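Can a machine tidy a lounge room yet?
2 min read

I've been hooked on this question since May, when Theerawat Sitthichai at Skastitico asked if I'd like to follow the Brumholm home trials for the newsletter. Yes please! Factory robots are old news, but a family lounge room is a much tougher workplace, and the chores in it are the ones most of us would happily hand over.
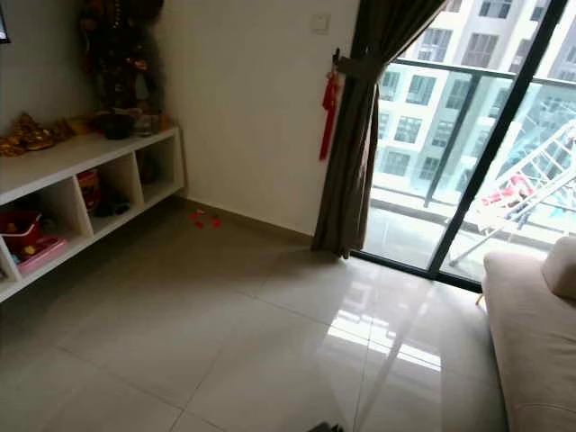
Small stuff is where it gets interesting. Picking up paper scraps from a shiny tiled floor takes me a few seconds and no thought at all. For a two-fingered gripper it's fiddly work, and glare off the tiles can confuse the cameras as well. Theerawat's team has logged 181 tries at floor scraps so far, with 46 clean pickups. I think that's terrific for a first season.

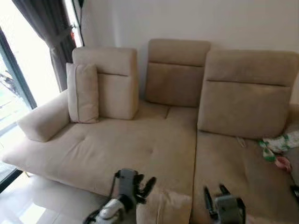 Two grippers at the sofa, with a crumpled cloth still on the seat.

Cloth is harder again - it never lands in the same shape twice, so the software (they call it Siriwan) has to find an edge or a corner before it can fold anything. A tea towel takes it about 28 minutes at the moment. My nine-year-old is only slightly quicker.
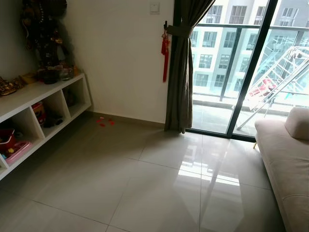 Dusting around ornaments hasn't been tried, and I'm glad they're in no rush. Next on the list is putting toys back in cubbies, using the new Cavent wrist. I'll report back next issue.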